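Community Help › Libraries and Reading Rooms › Donations

Should our reading room accept donated books in other languages?

Posted by Inga R.

Our residents' association maintains a small reading room attached to the Fetulel day centre. The collection stands at 383 volumes, and the shelving will take no more than 400. We have recently been offered 21 further books by a household which is moving away. Several are in Chinese, and no member of our group reads the language.

I should be grateful for advice on two matters. First, is it proper to accept books which we are unable to check for content? Secondly, how should such books be entered in the register, which at present has columns for author, title and shelf only? Our written policy dates from last April and does not mention languages at all.

Bukola Adeleke

I served for nine years on the book panel of a branch library, and the same matter came before us more than once. Our practice was to accept such donations on the following terms.

The donor was asked to supply a written list giving the title in the original script, a plain English version of it, and one line on the subject. Most donors were glad to do so. Where a list could not be provided, the books were held in the office until a reader of the language had looked through them. 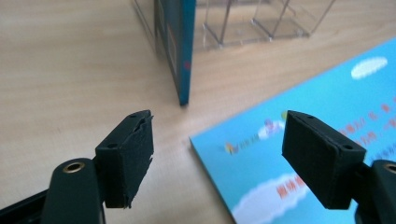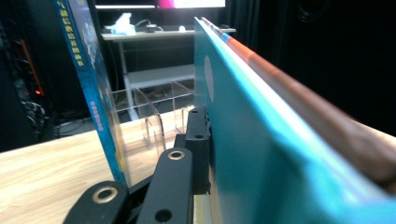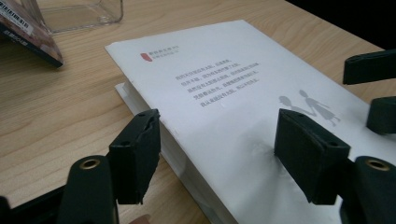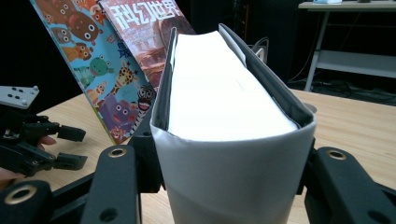
Third picture: paperback with Chinese text on the cover.

As to the register, I would recommend a fourth column for language and a fifth for the donor's own description. Please do not guess at an author's name from the cover. A wrong entry is harder to put right than a blank one, particularly once the shelf label has been printed.

Your shelf limit also deserves attention. You have space for 17 of the books offered, and the donor should be told before delivery that the remainder may be passed on. We put this in the acceptance letter — it prevented a good deal of ill feeling.

Teresa Malinowski

I agree with the above on the register. I would add that a local language school or community group will often look over a box of books without charge, if given reasonable notice.

Fukari

We use Tolitis for our catalogue and it accepts Chinese titles. I cannot speak for paper registers.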